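Desk Clutter and Other Houseguests
Speaker notes, Brendwood library evening series, November

Slow down on the title slide. Let the people with coats find a chair.

Open with the Lauritsen sideboard. My aunt owned one for most of her life and I never once saw the top of it. When we moved her to Bruvville I found 232 rubber bands in the first drawer (I counted, it was a long afternoon) and a warranty for a toaster older than I am. Pause for the laugh. If it doesn't come, move along briskly.

Main point of the first half: flat surfaces attract things. Put down a table and by evening it has groceries on it, plus one item from the bathroom. A tray is how you negotiate. Whatever is on the tray has been put somewhere. Whatever is beside it is still looking for work.

Ask the room who owns a tray. Then ask who could say what's on it tonight. Expect fewer hands.

Next two slides, don't talk over them right away. 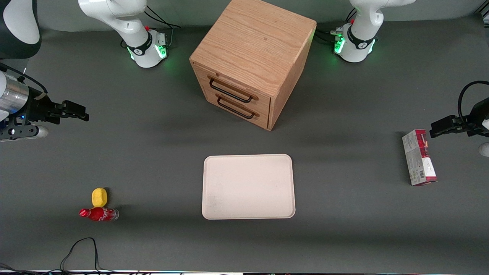 Same gray tabletop in both, and a tray in both. 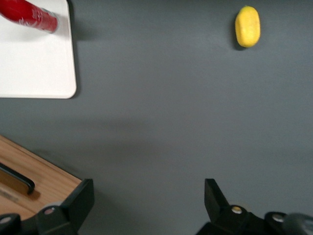
Go to the first slide for drawers. Two of them, one handle each, in a small oak cabinet, and a bottle of Coke lying down outside next to a sponge. I have a lot of sympathy for that bottle. Second slide: the red can is lying on the tray, the lemon is keeping its distance. Lemons do this in my kitchen too. I find them behind the radio in spring.

Mercy Waweru wrote to me after the Pititberg version of this talk to say that trays only make the mess look deliberate, that she gave hers away and now simply puts things back where they live, and that it takes her less time than my introduction. Read that out in full. She's right about the introduction, which used to be longer.

My answer, such as it is: putting things back works if they have an address. Sponges have one. Soda has one. The single battery that may or may not be dead has never had one, and it goes on the tray.

Drawer rule, quickly. Top drawer for what you use every day, lower drawer for what you'd miss within a month. There's no third drawer, and please don't buy one on the way home.

Skip the label maker story if we're past 8:15. Gijs Hendriks has heard it anyway.

Questions. Repeat each one into the microphone. Handouts are by the door, 200 copies, so take one for a neighbor and don't leave it on a table.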